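Sim demos: how much clutter is too much clutter?

Prisoddale Robotics Forum > Manipulation > Data and training

tidepool_ken
Posted November 2023

Hi all, hoping somebody has been through this. We're building a pick and place set in simulation for a kitchen counter, and I've got 400 teleop demos so far. My goal is 1,000 before I train anything serious. My question is about the junk on the counter. I've been letting Orneo (our scene randomizer) drop pretty much any object anywhere, and the two of us working on this can't agree on whether that's smart or just making the demos slow to collect.

The one I was driving last night is a good example. Bottle in the gripper, toaster off to one side, a tomato, and a sandal right under the bottle. 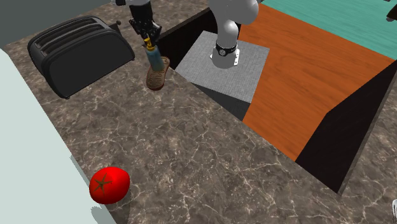
Fluruma Robot Learning Club | Home Tasks Group

So my partner wants every episode like this thrown out, because who keeps a shoe next to the toaster? I say keep them. The arm doesn't care what's normal in a kitchen, and I'd like it to learn to look at the bottle and ignore the rest. Thoughts?

mossy_gears
Keep them!! We went the other way last July, with super tidy counters and only kitchen stuff, and our policy fell apart the first time anything odd showed up. Also love the marble, all those thin veins should give your vision model something to chew on. Are you randomizing the counter texture too or is it always that one?

tidepool_ken
Counter, cabinet and floor all get swapped every reset. Lighting doesn't yet, it's on my list.

quietservo
I'm going to side with your partner, at least halfway. Odd objects are fine. What bugs me is where the shoe is. The bottle is hanging right over it, so what's the person driving supposed to do? Set it down on the shoe? Move over first? If you've got two drivers they'll each pick something different, and your model gets mushy demos that split the difference. I'd filter on free space near the target and leave the object list alone.

tidepool_ken
Ugh, ok, that's a fair point. I always slide over toward the open counter and my partner tends to back up and come in again. We never wrote that down anywhere.

mossy_gears
Eh, I don't think two styles is a disaster. People do things two ways in real life and plenty of models handle it fine. I wouldn't toss good episodes over that.

quietservo
With 4,000 demos I'd agree with you. With 400 I wouldn't.

bolt_and_nut
We use Riedl for our labels and just added a "driver" tag and a "crowded" yes/no. Took an afternoon. Then you can train with and without the crowded ones and stop arguing lol. We had 700 episodes to go back through, which was boring but doable with snacks.

tidepool_ken
Oh I like that a lot. Tags going in tonight, and I'll hold off on deleting anything. Does your crowded flag get set by hand, or do you compute it from the object poses at reset?

bolt_and_nut
By hand at first, then from poses. Check the spacing with the objects' real outlines if you can, the bounding boxes flagged way too much for us. I'll dig up the script and post it in the tools section.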